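Yaqin Fang vuelve a los escenarios (y yo ya tengo entrada)

Publicado el 22 de marzo de 2025

Bueno, pues ya es oficial y todavía me tiemblan un poco los dedos al escribirlo: Yaqin Fang vuelve a cantar en directo. Lo anunció ella misma anoche, en una conexión de apenas diez minutos que empezó tarde, con el sonido regular y con ella comiendo mandarinas, y que aun así me pareció lo mejor de la semana. El concierto será en mayo, en la sala Breritz, y servirá para presentar «Từ», su primer disco desde que dejó Karkness.

Para quien se haya incorporado hace poco: Karkness era el quinteto en el que Yaqin cantaba las partes agudas y se llevaba casi todos los puentes (¡y qué puentes!). Cuando el grupo anunció la pausa, ella fue la única que no sacó nada por su cuenta. Ni un single, ni una colaboración, ni una triste versión navideña. Subía fotos de sopas y de su gata, y los fans nos dedicábamos a buscar pistas en las sopas. Yo llegué a defender en un foro que un cuenco con dos huevos significaba disco doble. No es un disco doble.

«Từ» tiene 10 canciones y sale con Skirex, un sello pequeño que hasta ahora había trabajado sobre todo con bandas instrumentales. Yaqin contó que eligió el título porque es una palabra vietnamita que quiere decir precisamente «palabra», y que se la oyó a la letrista con la que ha escrito la mitad del álbum. Le gustó lo corta que era. También dijo que hay una canción grabada de una sola toma, con un error en la segunda estrofa que el productor quiso borrar y ella no dejó. No quiso decir cuál es, así que ya tenemos entretenimiento para dos meses.

Del sonido dio pocas pistas. Menos sintetizador que con el grupo, más piano, y un coro en el tema que cierra. Puso veinte segundos de una maqueta desde el móvil, pegándolo al micrófono, y lo que se oyó fue básicamente un ruido de fondo muy bonito con una voz dentro. A mí me bastó. En el chat había gente transcribiendo la letra y cada cual entendía una cosa distinta: yo juraría que dice «ventana», mi hermana jura que dice «mañana». 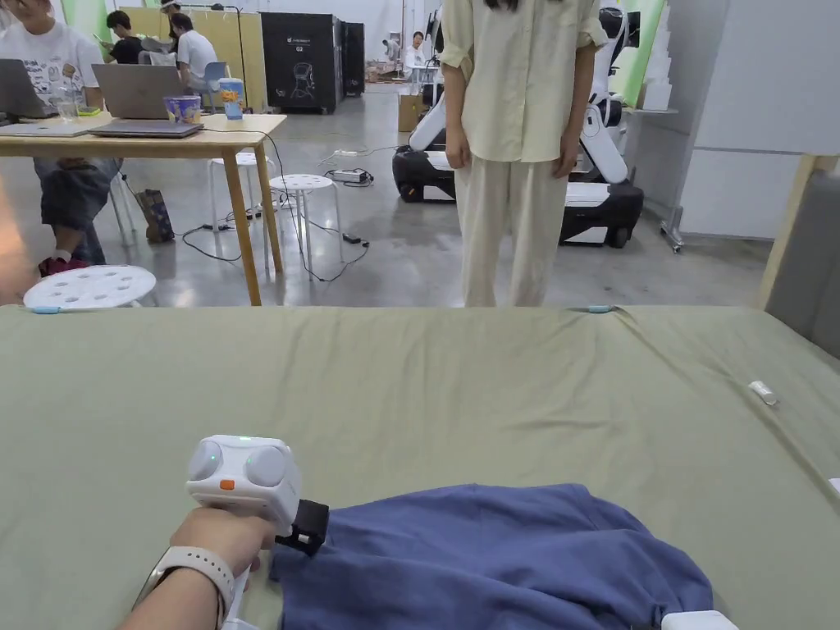
Tela azul violácea arrugada sobre una mesa cubierta de verde oliva.

Vamos con lo práctico, que sé que es lo que estáis buscando. La Breritz tiene un aforo de 2.785 personas, y eso para Yaqin es poquísimo si pensamos en los recintos que llenaba con Karkness. Las entradas cuestan 78 euros, precio único, todas de pista y sin numerar. Me parece caro, no os voy a engañar, y más sin paquete con póster ni firma ni nada. Pero ya he pagado la mía, así que mis quejas tienen el valor que tienen. La preventa para quienes estaban apuntados al boletín de Skirex se abrió esta mañana y la venta general empieza el lunes.

Un aviso: la página se cae. A mí me echó dos veces de la cola, la segunda con los datos de la tarjeta ya metidos, y estuve un rato larguísimo sin saber si me habían cobrado una entrada, tres o ninguna. Al final fue una. Si os pasa, mirad el correo antes de volver a intentarlo, que los cambios no se admiten y las devoluciones tampoco.

La pregunta que se repetía en el chat era, claro, si cantará algo de Karkness. Respondió que sí, pero que serán dos canciones y con arreglos nuevos, y que ya ha pedido permiso a las demás. También le preguntaron si alguna aparecerá de invitada. Se rio, se metió un gajo de mandarina en la boca y pasó a la siguiente pregunta. Que cada uno lo interprete como quiera; yo llevo toda la mañana interpretándolo.

Lo que más me llegó, de todas formas, fue el final. Explicó que en este tiempo había estado dando clases de canto a niños pequeños, por las tardes, y que una alumna le preguntó por qué enseñaba canciones de otros si ella también tenía. Volvió a casa y escribió la primera del disco esa misma noche. Lo contó deprisa, como si le diera vergüenza, y enseguida se puso a leer saludos para gente que cumplía años.

El primer single saldrá antes del concierto, aunque Skirex no ha dado todavía el día. De gira no hay nada confirmado: Yaqin dijo que prefiere hacer este concierto, ver cómo tiene la voz y decidir después. En cuanto publiquen la lista de canciones la subo por aquí. Y si alguien más va solo a la Breritz, que lo diga en los comentarios y hacemos la cola juntos, que yo llevo bocadillos.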